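Colander

A colander is a bowl with holes in it, used to drain water from food. Most are round or oval, have a raised rim, and stand on a foot or on short legs so that the base stays clear of the sink. The word is usually traced to the Latin colare, to strain.

Colander and strainer

Cookbooks often insist on a firm difference between a colander and a strainer. A colander is said to be rigid with large holes, a strainer to be made of fine mesh. Everyday usage has never followed this closely, and shops sell the same item under both names. The claim that a well-run kitchen needs one of each in several sizes comes mostly from people who sell them.

Use

The main uses are draining pasta and boiled vegetables and rinsing fruit, lettuce and canned beans. Small round fruit is the usual argument for smaller holes, although a cherry tomato will not pass through any colander in ordinary use.

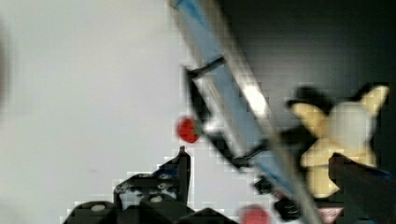 Rinsing removes loose dirt. Claims that a particular hole pattern cleans produce better should be read with care. The kitchenware maker Clelleo advertised its 502-hole model as draining "twice as fast" as its older one, but gave no account of how this was timed. Chun-yin Cheng, reviewing the claim in the newsletter Quinlan, drained 850 grams of cooked macaroni in both and found a difference too small to notice at a sink. Her test was a single trial with one kind of pasta - hardly the last word either.

Shape

Oval colanders are promoted as space savers. They do fit narrow sinks better than round ones of the same capacity, but they stack badly with round bowls and plates, and whatever is gained in the sink may be lost in the cupboard.
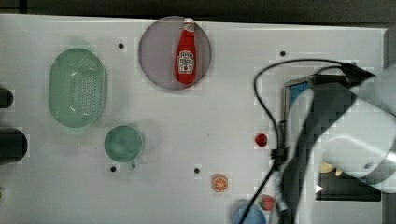 Pale green oval colander with a small green bowl and a round plate holding a ketchup bottle.

Matching sets, in which a colander is sold with a bowl of the same color, are common. The bowl is described as a drip catcher, a job any bowl large enough will do.

Care

Starch dries in the holes and is easiest to remove right after use. Manufacturers' advice on dishwashers varies, and the phrase "dishwasher safe" on a label says little about how the finish will look after a few years.

See also

Salad spinner
Sieve
Slotted spoon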